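# The Woman Who Reads the Manual
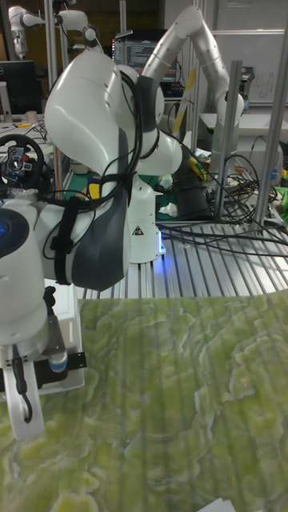

Zhuoran Zeng would like it known that she disagreed with most of what follows before it was written. She read an early draft, wrote "too kind to manuals" across the top, and handed it back. Her position is that instructions are what a company prints once it has given up on making the thing make sense. If a kettle needs a booklet, she says, the kettle has failed.

Ohemaa Atinga has heard this before, and from better-rested people. She has written instruction manuals for a living for thirteen years, most of them at Galanis, a small documentation shop in Sellmont that occupies two floors over a dry cleaner. The products come to her from all over. She has explained bread machines, baby gates, a pressure washer, a line of folding bicycles and a garden shed so badly designed that she still changes the subject when sheds come up.

"People assume we write them last, in a hurry, from a translation of a translation," she told me. "Sometimes that's true. The shed was like that. I got a bag of bolts and a drawing, and the drawing was of a different shed."

We talked over a long lunch, during which she corrected the menu. It offered a "choice of soup or salad and bread," and she wanted to know, quite seriously, whether the bread went with the soup. The waiter didn't know either. He went to ask and came back with bread, and she took this as a partial victory.

She didn't plan on the work. She had been a substitute teacher, then sold carpet, then answered phones for a company that made space heaters. Callers kept asking how to set the timer. The manual covered the timer on page 50, after the warranty and in front of the French. "I typed up half a page and read it to people over the phone. Then somebody asked me to mail it to them. Then my boss found out, and I figured I was fired." She was given a desk by the window and the job of rewriting the other forty-nine.

What makes a bad manual? She put down her fork for this one.

"The word 'simply.' Simply attach the bracket. If it were simple, I wouldn't be lying on the floor with your bracket." She has a similar feeling about "as desired," "if applicable" and "see figure," the last of these when there are several figures and none of them has a number. She once reviewed a crib manual that told the reader to tighten all screws in step 2 and then, in step 4, to loosen them. The client's view was that this gave people a chance to practice.

Warnings are a sore subject. Every manual opens with them now, pages of them, and she writes those too. She keeps a folder of favorites that got cut. One was for a ceiling fan and asked the customer not to install it on the floor. "I fought to keep that. You don't write a sentence like that unless there's been a phone call."

But she's suspicious of the idea that readers are fools, which she says is mostly held by engineers and people who've never been watched while putting something together. At Galanis they do a lot of watching. Someone comes in off the street, gets a box and the draft, and sits down to it while Atinga stands at the back and isn't allowed to speak.

"It's terrible. It's the worst part of the job and I'd pay to keep doing it. You see them read your sentence – your nice, clean sentence that you were so pleased with – and then do the exact opposite. And they're right! You go back and look and that's what it says."

Jörg Kohlhase, who taught her most of this and has since retired to grow pears, used to make new writers assemble something using only their own draft, with their coat on and the clock running. Atinga's was a clothes rack. It had two left legs by the time she was done. He kept it in his office for years and hung his umbrella on it, and he never brought it up, which she says was the cruelest thing about him.

I asked about the current fashion for manuals without words, in which a cheerful bald figure points at a plank. She was more generous than I expected. Pictures travel well and don't need translating. They're hopeless at "wait." They can't say "until it clicks" without drawing little lines around the click, and a third of the people she tested thought the lines meant the part was hot. "Also, he's always smiling. I'd like one drawing where he's sat down for a minute."

Her own best work, she thinks, is a four-page leaflet for the Atska, a hand-cranked coffee grinder that sold poorly and is no longer made. She can still recite the opening: "Take everything out of the box. Put the small spring somewhere you will remember." A customer named Ruoxi Yuan wrote in to say she'd followed that instruction to the letter, had remembered the place perfectly, and had then moved house. Atinga sent her a spring.

Letters are rare, though. Nobody frames a manual. They go into the drawer with the takeout menus and the dead batteries, and Atinga doesn't mind, since hers are in there too. She admitted that she didn't read the one for her own dishwasher until it had been running for a year. It had been set the whole time to a water hardness found, as far as she can tell, in no populated area.

"I rang my colleague Wanting Deng to confess and she already knew," she said. "She wrote it. She'd seen my glasses."

Her current project is a car seat, and she won't discuss it beyond saying that it has a strap. It's due in May. Before that there's a meeting with Rustesness, the client, who would like the manual to be "fun." She has asked them to define the term and has so far received a color.

As we were putting on our coats I passed along Zeng's line about the kettle. Atinga thought it over at some length while looking for her other glove.

"She's right about kettles," she said. "Ask her how she gets the limescale out."

I did. Zeng uses vinegar. She couldn't tell me how much, or how long to leave it, and she thought there might be something about it in the booklet.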